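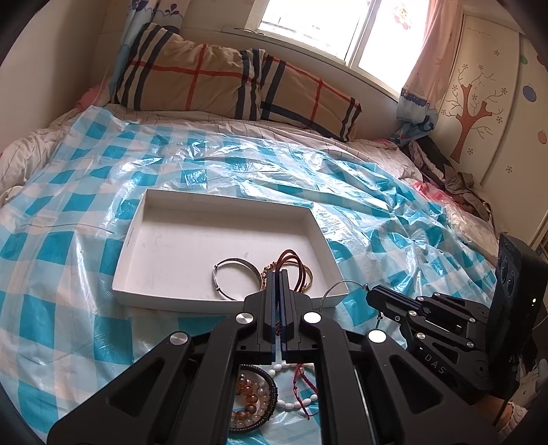 Bracelets and a white tray on a plastic-covered bed, with the hand-held gripper used for the sorting task.

A sorting task with jewelry looks too easy to deserve a paper. There is a tray, there is a pile, and the items go from one to the other. The Goment results on this task have mostly been read for their headline success rate. My argument is that the headline rate is the least useful number in the report, and that the method of scoring deserves more attention than the policy that was scored.

The setup is simple. Operators carry out the task with hand-held grippers, and the recordings are used to train a policy by imitation. The Goment collection holds 3591 episodes of this kind. Of these, 600 are jewelry sorting, recorded in ordinary bedrooms. The remainder cover folding, table setting and similar chores.

Success was first scored in the usual way. An episode passed if every item was on the correct side of the tray wall at the end. Under that rule a policy trained on the full set did well, and the authors could have stopped there. Daithí Horgan, who led the evaluation at Ulow, rescored the same rollouts by item and by contact. Each grasp attempt was logged separately, including attempts that closed on nothing and attempts that picked up two things at once.

The second scoring changed the ranking of the policies. The one with the best episode rate also made the most empty grasps. It reached the correct end state by trying again until something stuck. A slower policy, trained on a filtered subset, made fewer contacts per item and left the rest of the pile where it was. For a person who has to share a bedroom with the machine, the second is clearly the better one. The episode rate cannot see the difference.

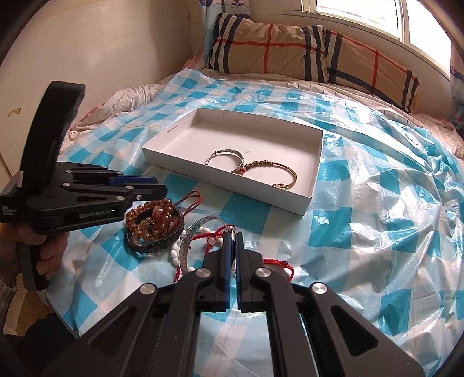 Methods and Measurement

Jewelry is a good test for this because the items fail in different ways. A rigid bangle has a stable shape, and an error of a few millimeters in the approach usually costs nothing. A strand of beads changes shape as soon as it is touched. Red string tangled among small beads is worse again, as the correct grasp depends on which part is on top. Averaging these into one number hides most of what the experiment could tell us. The support matters too. Crinkled plastic sheeting throws back bright reflections, and a bed gives under load, so the height of the surface is never quite what the depth estimate says.

The common objection is cost. Labeling every contact by hand is slow, and Horgan's team put it at some 9 minutes per rollout. I accept the figure and do not find it decisive. The evaluation used 100 rollouts per policy. That is 15 hours of labeling for each, which is small beside the effort of collecting the training data.

A stronger objection came from the group at Vistositz, who point out that contact labels depend on the labeler. Two people can disagree on whether a fingertip brushing a cord counts as an attempt. This is true, and the report handles it poorly. It gives one definition of contact in the appendix and no agreement score between labelers. The Ó Flaithearta protocol requires double labeling on a fixed share of rollouts, and the same rule should have been applied to the jewelry set. Without it, small gaps between policies should be ignored. The gap in empty grasps was large enough to survive, in my reading, but a reader should not have to take that on trust.

There is also the question of what the filtered subset left out. Demonstrations with a regrasp were dropped. That removes noise, and it also removes every example of recovery from a bad grasp. A policy trained this way may look careful mainly when its first attempt is good. The rollouts where the first attempt missed are too few to settle this, and they should be reported as a separate group.

Future work on this data should publish contact counts by item type next to the episode rate, with the labeling rules stated before the rollouts are run. The recordings needed to do so for the existing policies are already stored at Ulow.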